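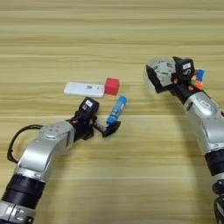 木桌面上沾了固体胶，怎么清理不伤木头？

Yvette Carrier 发表于 家居清洁版

家里一张浅色木桌，平时孩子做手工、我拆快递都在上面。桌上常年放着蓝色的固体胶、红色方块和一些白色的小东西，用完随手一搁，胶就蹭到桌面上了。新蹭的还好，湿布能擦掉，麻烦的是干了以后的，顺着木纹嵌进去，摸着发涩，还粘灰。

六月份刚给桌子上过一遍木蜡油，花了128块，不想再磨掉重来。试过用指甲抠，抠不干净。酒精能不能用？另外方块上也粘了一点，不知道能不能一起处理。

已有 1,372 次浏览

Lalit Sengar

先别用酒精，上过木蜡油的桌面用酒精容易发白，我自己的桌子就擦出过一块印子，后来补油才盖住。

常见的固体胶多数是水溶性的，干了也能泡软。做法：

1. 毛巾用温水浸湿，拧到不滴水，敷在胶印上三到五分钟。时间不要太长，木头吸水会起毛。

2. 用旧银行卡或者塑料刮片，顺着木纹方向刮，不要横着刮。

3. 木纹里剩下的，用软毛牙刷蘸一点稀释的洗洁精轻刷，再用清水布擦一遍，马上用干布吸干。

4. 晾一晚上。如果那一块颜色发干，用棉布蘸很少的木蜡油薄薄擦一层，整张桌子不用重做。

方块如果是塑料的，直接温水加洗洁精洗就行。木头的不要泡，用湿布擦。先看一下胶管上的说明，写着可水洗的就按上面的办法来，不是水溶性的话这套不管用。

Carter Fraser

铺个垫子最省事。我买的 Undside 桌垫，51块，脏了拿去冲。

Diane McKinnon

补充一点，橡皮也能擦掉表面那层薄的，美术用的白橡皮就可以，擦出来的碎屑会把胶带走。厚的不行，还是要先敷。

另外固体胶用完把膏体转回去再盖盖子，很多时候是膏体露在外面，盖子一压挤到边上，再一放倒就蹭桌上了。我家现在统一竖着插在笔筒里，桌上好收拾多了。

Yvette Carrier 回复 Lalit Sengar

敷了两次，基本刮下来了，木纹深的地方还有一点，晚上再弄一遍。管子上写的是可水洗。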